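Home | Posts | About | Archive

1/18/25 by Minoru Hamada

Third post on the automation thing at work, sorry it's been a while. Got a lot of mail after the last one, mostly people asking if we're all getting replaced. Short version: no. Longer version below, typed fast, on a train.
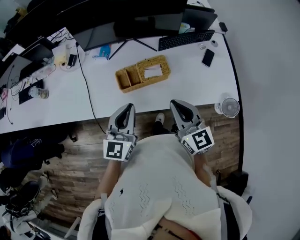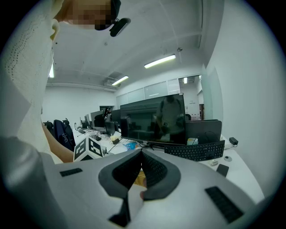

– Minoru Hamada

So. Desk work with grippers, one in each hand, that's the job now for part of the week. Used to be I did nothing but returns for Brandão. Open, check, sort, close. 934 lines on my sheet in April and I could do them half asleep. Now the sorter in Bresstead takes most of that and the Idham office does the teaching side instead. Pick it up, put it down, again. Ordinary desk stuff.

Hands: tired. Different tired from before. Thumbs mostly. Bakari Shirima, two desks over, tapes his and swears by it. I tried it, hated it.

What changed for people, since you asked. Hours are the same. Pay went up a bit for those who moved over, not at all for those who stayed on the sheets, and that went down about as well as you'd think. Lunch is quieter. The talk used to be all customers, teh awful ones, and now it's whose take got thrown out and why. I had 367 accepted my first month and 526 the next, pretty pleased with that. Bakari is at over 3,403 total and mentions it.

The part I don't like is being slow on purpose. Twenty years of being told to hurry up and now it's slower, smoother, do it again. I catch myself doing it at home with the dishes. My wife noticed first.

Two people left for Etoreo, same kind of work but nights. One wants to come back. No idea if they'll have her.

Would I go back to returns full time? Asked myself that last week. Probably not. I miss knowing what I'd finished at the end of the day tho. A sheet has a bottom line on it.

Will answer the one about training hours next time, need to check what Im allowed to say. My stop.

Last updated 9:42 pm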